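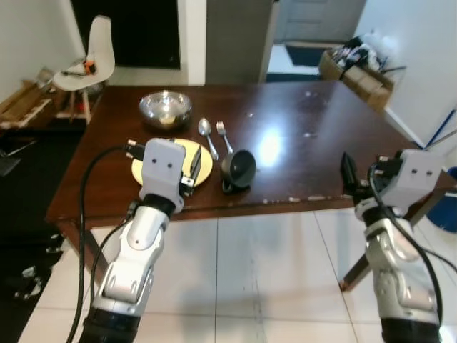

How often should a wooden kitchen table be wiped down?
Once a day is enough for most homes, plus a quick pass after anything sticky or greasy. Use a damp cloth, follow the grain, and dry it right away.

Sunday, by Rocío Barajas
Filed under: Kitchen Care
46 shares | 7 comments

Glossy wood and glossy tile both show streaks, and the usual cause is too much cleaner. I use one small squirt of dish soap in a quart of warm water for the table. Wring the cloth until it stops dripping. Go over the surface again with plain water, then buff with a dry cotton towel.

Light scuffs often come out with a little paste wax. Put it on thin, wait 20 minutes, and rub it off. Deep scratches need a filler stick in a matching color. Rutilio Villaseñor, who refinishes furniture in Jedaldale, tells his customers to test any product under the table first.

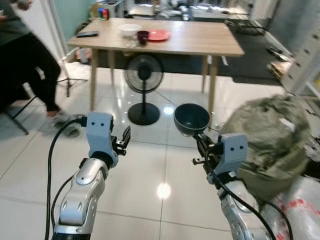
A dark bowl near glossy white floor tile.

Sweep tile before you mop it. Grit left on the floor gets pushed into the grout and dulls the shine over time. Change the mop water as soon as it looks gray. Skip vinegar if your tile is natural stone. For dirty grout, mix baking soda and water to a paste, scrub with an old toothbrush, and rinse twice.
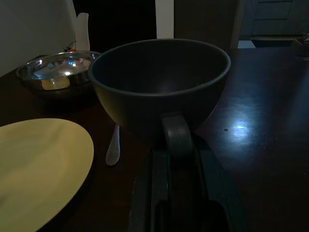

Dark bowl and stainless steel bowl on a dark wooden table.

Stainless bowls spot when they air dry, so towel them by hand. If yours are already cloudy, wipe them with white vinegar and rinse well. Salt should go in only after the water is in the bowl, and it should not sit overnight. Dark bowls hide grease. Run a finger around the inside after washing, and if it feels slick, wash again with hotter water.

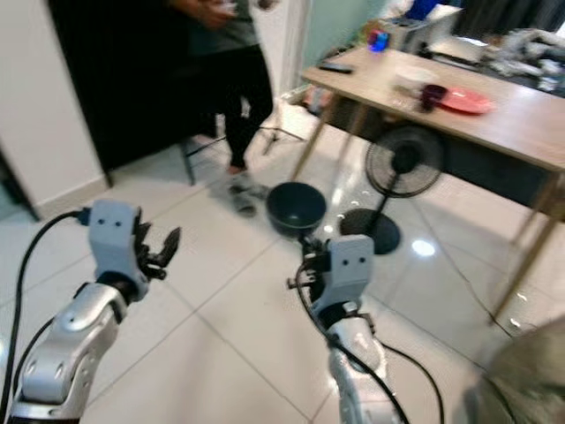
What is the best way to store mixing bowls in a small kitchen?
Nest them by size, largest on the bottom, with a paper towel between each one. Keep the stack on a low shelf, and put the bowl you use most on top.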